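4. Die Kiste einrichten und den ersten Greiflauf starten

Willkommen im Kapitel, bei dem in unserer Robotik-AG am meisten geflucht wird! Ich habe es nach dem Übungstag im März komplett neu geschrieben, weil die alte Fassung noch für den kleinen Tisch galt. Lest bitte erst alles durch (ja, auch die Hinweise) und schaltet dann ein.

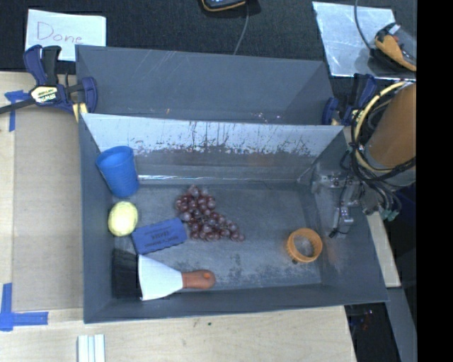
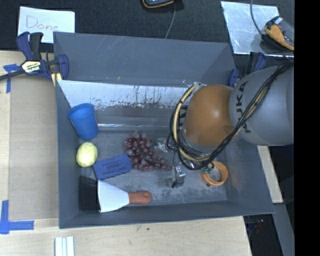

Sterketti-Handbuch, Ausgabe 15, Seite 20

Ihr braucht die graue Kiste, die Zwingen, blaues Klebeband und die Übungsteile aus dem Satz »Deldale«. Zum Satz gehören unter anderem der blaue Becher, der gelbe Ball, der Radiergummi, die Trauben, die Bürste und der orange Ring. Die Teile sind mit Absicht so verschieden: Am Becher lernt ihr etwas ganz anderes als an den Trauben, und wer nur mit dem Radiergummi übt, erlebt im Wettbewerb sein blaues Wunder.

4.1 Kiste festmachen

1. Kiste auf den Tisch stellen und an den Klebebandecken ausrichten. Ist das Band abgerissen, klebt ihr es an derselben Stelle neu. Bitte nicht nach Gefühl, sonst stimmt die gespeicherte Lage nicht mehr.

2. Zwingen ansetzen und handfest anziehen. Ich drücke danach immer einmal kräftig gegen den Kistenrand. Wenn sich da etwas bewegt, noch mal von vorn.

3. Kabel am Arm anschauen: Sie dürfen in Schlaufen liegen, aber nirgends unter Zug stehen, wenn der Arm über den Rand in die Kiste fährt.

ACHTUNG: Beim Festmachen bleibt der Not-Halt gedrückt. Auch wenn es nur eine Minute dauert. Auch wenn ihr das schon hundertmal gemacht habt!

4.2 Teile auslegen

4. Die Teile locker in die Kiste legen. Sie dürfen sich berühren, und ein ungleich verteilter Haufen ist völlig in Ordnung. Nur den Ring lege ich für den Anfang gern weit weg von den anderen, dann hat der Greifer wenigstens ein leichtes Ziel.

5. Dem Programm »Bodard« sagen, welcher Teilesatz drinliegt. Das Menü dafür steckt unter »Lauf vorbereiten«, ziemlich weit unten.

6. Hände raus, Ärmel raus, alle einen Schritt zurück.

Hinweis: Der Boden der Kiste ist zerkratzt und wird das auch bleiben. Bitte nicht überstreichen, wir haben die Bilderkennung genau auf diesen Boden eingestellt und ich möchte das ungern noch einmal machen.

4.3 Der erste Lauf

7. Geschwindigkeit auf 15 Prozent stellen. Wirklich.

8. Not-Halt lösen, die Hand aber am Taster lassen, und den Lauf starten. Eine Person schaut auf den Greifer, eine auf den Bildschirm.

9. Bleibt der Greifer länger als 1000 Millisekunden ohne Bewegung über einem Teil stehen, meldet Bodard »Ziel unklar«. Dann abbrechen, das Teil mit gedrücktem Not-Halt ein Stück drehen und neu starten.

10. Nach dem Lauf das Protokoll unter eurem Gruppennamen speichern. Aus dem Jahr davor haben wir mehr als 169 Protokolle, die alle »test« heißen, und ich weiß bis heute nicht, welches vom Finale um den Chauvin-Pokal ist.

VORSICHT: Fährt der Arm an die Kistenwand, nicht mit der Hand dagegenhalten! Not-Halt drücken, warten, bis alles steht, und erst dann nachsehen. Danach fangt ihr wieder bei Schritt 1 an, denn die Kiste kann sich verschoben haben.

Wenn zwei Läufe hintereinander sauber durchgegangen sind, dürft ihr die Geschwindigkeit auf 20 Prozent erhöhen. Wie ihr die Griffpunkte für Becher und Bürste selbst einlernt, steht in Kapitel 5.

Stand: 8. April 2024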